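I have a grumpy opinion about checklists, and it goes like this: the robot suturing world has loads of rules for the robot and hardly any for the thread.

Some background on where I'm coming from. I spend my working days in a practice lab in Enon, where we run suturing drills and write down how they went. Before that I wrote maintenance procedures for packaging machines, so I came into surgical robotics with packaging habits. On a packaging line, if a strip of film ends up where film doesn't belong, you stop, you pick it up, you write it down. It's a boring rule and everyone follows it. I assumed a field as careful as ours would have the same thing, only stricter. Nope!

Back in January I sat down with the draft practice guide our group shares with the Ramalho lab. It's a good document, I mean that. It has 196 items in it. There's a whole page on warm-up and homing, another on who may touch the stop button (everyone, obviously, and I'm glad it says so), and a long section on how close two instruments may come to each other before the software has to slow them down. You know how many items deal with cut thread? Four. And two of those are about which bin it goes in.

I get why. Motion is the scary part. If you grew up around big industrial arms, you think about speed and reach and pinch points, and you write rules about speed and reach and pinch points. Those can be measured, too, so they feel like proper rules. "Keep the field tidy" sounds like something your mother says. But a suturing drill makes litter every single time a knot gets trimmed, and the litter is dark, tiny and light enough to get dragged about by whatever passes over it next.

So what would I put in? Nothing fancy. I'd like the guide to say when trimmings come out: after each stitch, or after every second one, or at the end. Pick one and write it down! Right now each operator has their own habit, and when we compare two sessions in Skedico (our logging tool, which I like more than most people here do) we can't tell whether a slow run was slow because somebody was cleaning up or because they were struggling. I'd also like a rule about slack. How much loose thread may be lying in the work area while the next loop is being made? I don't have a magic number. I'd just be happy with a sentence that makes people look.

The usual pushback is that more rules make people stop reading. Fair enough, I've skimmed plenty of long guides myself. I'd happily swap. Take out the six items on screen color settings, put in three on thread, and the thing gets shorter. Someone also told me that automation will sort it out, that the software will learn to spot trimmings and we won't need to write anything. Maybe it will. But what's it going to learn from? It learns from our sessions, and if our sessions treat leftover thread as scenery, I'd expect the software to treat it as scenery too. The Kodau module we tried had 723 labeled clips behind it, and the label list had an entry for each phase of the knot and none for "clean up." I asked for one. I'm still asking.

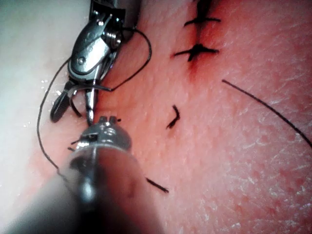

*Reading time: 4 minutes*

Two stitches in, tails trimmed, the tools nearly touching with a big loop of thread rising from the upper one's jaws, and two little cut pieces lying on the surface. There's a long strand curving off to the right as well. By our draft guide you could score every bit of this. Tool spacing has an item. Knot placement has an item. Tail length has one. The pieces on the surface have nothing, so they'd get no mark either way, and a trainee reading the score sheet would never learn that anybody cared.

I'm not calling it bad work, by the way. I'd leave the pieces there too if no rule said otherwise, especially with a loop half made. Stopping mid-knot to tidy could well be the worse choice, and that's exactly the kind of thing a guide should settle for you ahead of time, while you're sitting in a chair with a coffee.

My proposal for the next draft is up to six lines long, and I've put it in the shared folder under "loose ends" (sorry). If your lab already has a written rule for trimmings, please send it to me, even if it's clumsy. I'd much sooner copy yours than argue over mine.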